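Two arms, same parallel gripper, small parts keep slipping. Swap fingers or swap gripper? 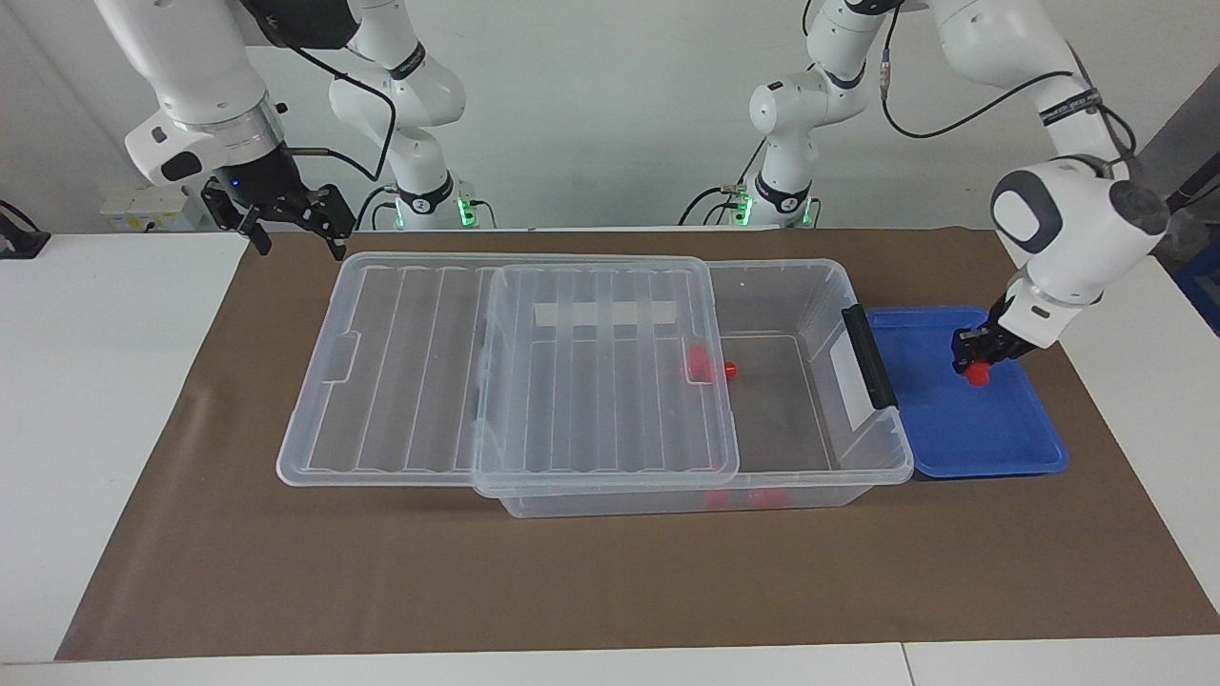

Valentin Lebrun
So I've been moving little red plastic pieces between a clear storage box and a blue tray, and the round caps are driving me nuts. Flat parts are fine. Caps squirt out about the moment the fingers close! I've got the Drovby grippers on both arms and could borrow a pair of Mallets (heavier, softer pads). Worth the swap, or do I just fiddle with force?

Mutua Mabula
Fiddle first. I ran 20 picks on caps with stock Drovby fingers, then glued thin rubber on and ran 20 more, and the drops pretty much stopped. Slow the last bit of the close too. The Mallet is nice but it's chunky, and I kept bumping the box wall with it (I gave up on corners completely).

tundbridge_tom
Mallet all the way, had mine since December, love it. Never tried caps though.

Valentin Lebrun
Rubber it is, thanks! Will try it tonight before I start unbolting anything.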